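Workshop > Projects > Gripper kits > Isah hand-held gripper

Isah Hand-Held Gripper Kit, Second Version

October
By the Pradilberg shared workshop

The Isah is a two-finger gripper you hold in your hand. It has a camera on the body that looks out past the fingers, so whatever you pick up gets recorded from the gripper's point of view. It is sold as a kit of parts for people who have a home bench or access to a shared shop. You need a printer to make the shell, or you can order the shell with the kit.

The second version keeps the same finger travel and the same handle. The body is flatter, the trigger linkage has one fewer joint, and the finger pads can be changed without opening the case. Owners of the first version can use the new pads with an adapter plate, sold separately. The old camera bracket does not fit.

What comes in the box

- Left and right finger cores
- Two sets of finger pads, one soft and one firm
- Trigger, return spring and linkage rods
- Camera bracket with wide-angle lens mount
- Steel pins, screws and inserts in a labeled bag
- A sheet of fine Sandex paper for the sliding faces
- Printed assembly guide

The camera, battery and memory card are not included. The bracket takes most small action cameras. Check the depth of yours before ordering, as the battery door has to clear the back of the handle. If it doesn't, you will be taking the camera off every time you charge it. Plenty of people live with that.

Price

The full kit is $389 with the printed shell in grey. Without the shell it is $300, and the print files are sent with the order confirmation. Spare pads are sold in packs of 4. Shipping is worked out at checkout. Orders placed before noon go out the same day if the kit is in stock.

Printing the shell yourself

Print the body with the flat side down. The finger shells go on end, with supports only under the hook at the base. PETG works well. PLA works too, but the trigger pivot wears faster and will start to click after a few weeks of daily use. We tried a nylon blend and gave up on it, as the body warped on every printer in the shop.

Sand the sliding faces before you fit anything. Start with the sheet in the bag and stop as soon as the fingers move under their own weight. Taking off too much leaves play at the tips, and there is no fix for that except a new print.

Assembly

Plan on one evening. The linkage goes in first, then the spring, then the fingers. The spring is easier to seat with the trigger fully pulled and taped down. Heat-set inserts go in at 140 mm and deeper on the handle side of the body, measured from the nose, and the guide marks each one. The holes forward of that line take plain screws. Leave the camera bracket loose until the end so you can adjust the view.

The pads are held on with Gelum adhesive strips, already cut to size. Press them on and leave them overnight. If you use other tape, pick one that stays a little flexible. Hard glue cracks at the edge of the pad where it bends.

Aim the camera so that both fingers show at the bottom of the picture and the object sits in the middle. The most common mistake is pointing it too far down. That gives a good view of the pads and very little of the room, and software that works out the gripper's position from the video needs the room.

Cloth and other soft objects

Most owners want to know how it does with laundry. Hard objects are simple for any gripper this size. Cloth slides, bunches up and hides the fingertips from the camera. We spent most of the testing time for this version on towels.

The soft pads are the better choice for anything woven. Grab a fold instead of a flat area, close slowly, and lift straight up before moving sideways. A waffle weave gives the pads a lot of texture to hold. Smooth cotton sheets are harder, and thin synthetic shirts are the hardest of all.
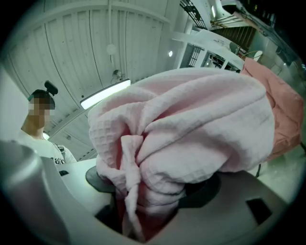 Marta asked whether the soft pads pick up lint and how often they need to be cleaned. They do pick it up, terry cloth being the worst. Wipe them with a damp rag at the end of a session. Once the surface looks polished, turn the pad around or replace it.

A big bundle will also block a good part of the camera's view. If you are recording for training, keep the room lights on and leave some fixed things in sight above and to the sides of the object. A ceiling with visible seams or light fixtures is useful. A blank wall is not. Hold the gripper still for a second at the start and end of each clip.

Care and known problems

The return spring loses some force over the first month and then settles. If the fingers stop opening all the way, move the spring to the second hook. Do not oil the slides. Dry lubricant is fine.

A small number of kits went out with a trigger pin that is slightly short. It works its way out on the left side. Write to the shop with your order number and we will mail a new one.

The right finger shell in the first batch of print files had a wall that was too thin near the base. The corrected files have a "b" at the end of the name. If your confirmation message came with the older set, ask for the new ones before printing.

Comments

benchdog_77
Built mine over two evenings, not one. The spring took most of the first. Tape on the trigger helped once I went back and read that line.

Orla P.
Does the firm pad set work for dishes? I have glazed bowls in mind.

Pradilberg workshop
Firm for mugs and handles, soft for glazed bowls. The firm ones slip on a rounded rim.

tk
Printed the shell in PLA and the click started in week three. Reprinting the body in PETG now. Would like to see the pivot as a metal part in the next version, even if it costs more.

Lennart
Got the short pin. The replacement came in the mail and it has stayed put so far.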